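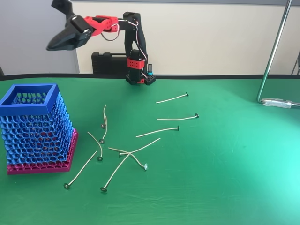
What does a candle wick need before it can go into a mould?
A wick that has been dipped in wax and fitted with a metal tab, called a sustainer, is ready to use. It should also be fairly straight and cut longer than the candle is tall.

Home | Projects | Reports | Materials | Contact

Small Batch Candles: Wick Choice and Preparation
Student project report, Hillwood workshop course
Piroska Borbély and Tamás Gál

1. Aim

We wanted to find out how much the wick matters in a small container candle when the wax and the jar stay the same. Most beginners' guides spend pages on wax and scent and give the wick one paragraph. Our first candles, made before the project started, burned badly and we suspected the wicks.

2. Materials

The wicks were ready-waxed cords with a round metal tab fixed at one end. We ordered a bag of 50 from Mendeo. The wax was a plain soy blend from Boros, with no colour or scent added. The jars were straight-sided and 63 mm across. We used the same thermometer and the same pouring jug throughout.

Wicks were kept in an open lattice basket between sessions and put out on a green cloth before use. The cloth was Piroska's idea. Pale cords are hard to find on a pale worktop, and wax crumbs shake off cloth easily. We put out ten at a time - enough for one session with a couple to spare.

3. Preparation

Each wick was checked in the same order. First we pressed the tab to see whether the cord was held firmly. A loose cord was set aside. Then we looked at the curve. Waxed cord takes on the shape of whatever it is stored in, and many of ours had a bend near the tab or along the upper half. We rolled these under a flat hand on the cloth, which took out most of the curve. A strong kink had to be warmed between the fingers first.

We tried warming a few over a cup of hot water instead. The wax went cloudy and the cords stuck to each other, so we stopped doing that. 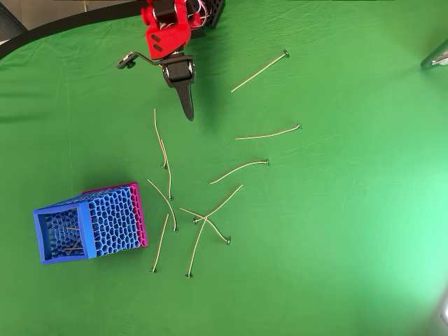
Anikó wrote after reading our draft that she never straightens hers at all, she just pulls them tight through a wick bar once the wax is in. We tried this with three wicks. It worked for gentle bends, but a wick with a kink close to the tab still leaned at the bottom of the jar where the bar can't reach.

4. Method

The tab was stuck to the centre of the jar with a drop of melted wax and left to set. The wick was held upright by a bar across the rim. We poured the wax slowly, left the jars overnight on a level shelf and trimmed the wicks the next day. In all we made 20 candles, half with straightened wicks and half with wicks used as they came from the bag. The room was kept at 23 degrees.

5. Results

The candles with straightened wicks melted evenly out to the glass in nearly every case. In the other group, four had a flame that leaned to one side and left a ridge of hard wax opposite. One of these went out by itself twice and we gave up on it. The time to the first full melt pool varied a lot in both groups and we can't say much about it.

Two candles in the straightened group also burned off centre. When we cut them open the tabs had slid during pouring, so this was a fault in how we fixed them.

6. Problems and further work

We only used one size of wick, and a thicker cord in the same jar might behave differently. We would also like to repeat the test with beeswax. Tamás has asked the Vudovcombe craft group for a block of theirs, and we plan to pour the second set in October.

Report handed in 23 September 2020

Shares 20 | Comments 1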